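Battery Life and Port Needs of Low-Cost Laptops in Small Offices
Student project report, Department of Business Computing
September 18, 2025
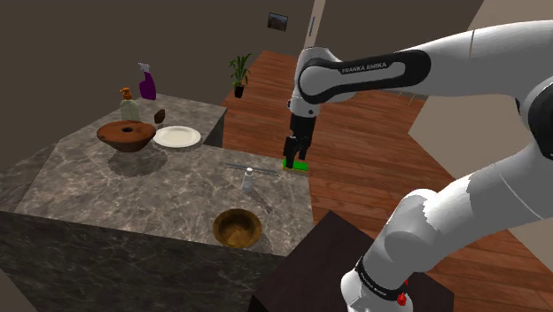 1. Background

Small firms often buy laptops one or two at a time, from whatever is on sale that week. Larger companies have a purchasing plan and a support contract. A small office usually has neither, and the person who picks the laptop is often the person who will use it. Our project looked at whether the claims on the box, mainly battery life, matched what an office user would get in a normal working day.

We worked with Hladun, a bookkeeping office that had agreed to replace its older laptops this year. The budget was $1000 per machine, including a dock if one was needed.

2. Machines tested

Three models were on the short list. All have a 14-inch screen and 16 GB of memory.

Gornow: the lightest of the three, two USB-C ports, no wired network port.
Flernirlow: heavier, two USB-C ports, two USB-A ports, HDMI, wired network port.
Trarnura: in between, one USB-C port, two USB-A ports, HDMI.

The Gornow was the only one that needed a dock for the office's wired network and label printer. The dock adds $200 to the price, which took it right up to the budget limit. The other two came in under the limit without one.

3. Method

Each laptop was charged to full and then run on battery with the same set of tasks in a loop: a spreadsheet, a web-based accounting program, email, and a video call of 15 minutes once every hour. Screen brightness was set to the same level with a light meter. We ran the loop until the machine shut itself down, and did this three times for each model.

The first round of tests was done in February. We had to throw those results out because one laptop had installed a system update in the middle of a run. For the second round, updates were paused on all machines.

4. Results

None of the laptops reached the battery life stated by its maker. The Trarnura came closest and lasted through a full working day in all three runs. The Gornow made it through the day in two runs and shut down shortly before the end in the third. The Flernirlow had to be plugged in by mid-afternoon every time.

Video calls used the most power. In an extra run with the calls removed, the Gornow finished the day with 40 percent left.

We also asked the staff at Hladun which ports they used. USB-A came up most, for the label printer and for memory sticks from clients. HDMI was used only in the meeting room.

5. Discussion

We recommended the Trarnura. It lasted the day and had the right ports for most desks. It has no wired network port, so the two desks with poor wireless reception will need a small adapter. The Flernirlow would be a fair choice for someone who never leaves the desk.

The main weakness of our work is that we had only one unit of each model. Batteries vary from unit to unit, and they also lose capacity over time, and we could not test for either. We also did not measure charging time, which the office asked about after the tests were finished. The loop script and the full run logs are in Appendix A.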